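Print this page | E-mail this page

Plunama Toy Lending Cabinet: Set-Up Guide
Section 4. Cleaning and Returning Items to Stock
By Hanna Kaczorowski, Lindari Library Services
Revised November

This section applies to branches that lend toys and sensory items from a Plunama cabinet. It should be read together with Section 3 (Checking Items In). Staff who have not completed the check-in procedure should do so before continuing.

4.1 Before You Begin

1. Clear a work table at least 25 inches deep. Cover it with a washable cloth in a dark, plain color, so that small parts can be seen against it.

2. Wash your hands and put on clean gloves.

3. Place returned items in an open mesh basket. Plush toys, cloths and rubber balls may share one basket at this stage. They are separated in Step 5.

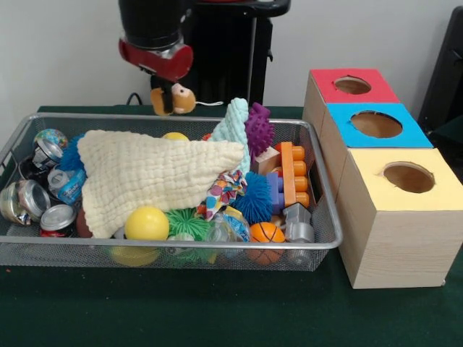

4. Confirm that the branch return sheet is at hand. Each entry must show the item number, the borrower's card number and the initials of the person receiving the item.

CAUTION: Do not clean an item that has been reported in connection with illness. Seal it in a bag, mark the bag with the date and hold it for seven days.

4.2 Sorting and Cleaning

5. Separate the items into fabric, hard surface and battery operated.

6. Wash fabric items in a closed laundry bag on a gentle cycle. Dry on low heat for 20 minutes, then finish on a flat rack. Items with a care label are to be washed as the label directs.

7. Wipe hard items with the Mabuza cleaning solution supplied with the cabinet. Leave the surface wet for the full time printed on the bottle. Rinse with clean water any item that a child may place in the mouth.

8. Remove batteries before wiping battery operated items. Check the compartment for rust or leakage, and replace the cover screw fully.

Note: Spiked and textured balls hold lint. Use a soft brush before wiping.

9. Inspect boxes with hand openings for torn edges, and empty them before they are shelved. Parts belonging to other sets are often found inside. 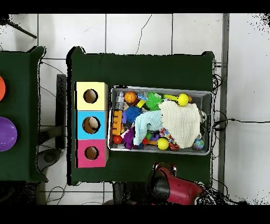
4.3 Returning Items to the Cabinet

10. Match each item to its card in the cabinet register. A full cabinet holds over 400 cards, filed by item number.

11. Place complete sets on the shelf shown on the card. Incomplete sets go on the lowest shelf with a yellow tag stating which part is missing.

12. Close the cabinet and record the time in the register.

Note: Worn or damaged items should be reported to Isamu Nakajima in the Hasilar office by noon on Wednesday for inclusion in the weekly replacement order.

Print this page | E-mail this page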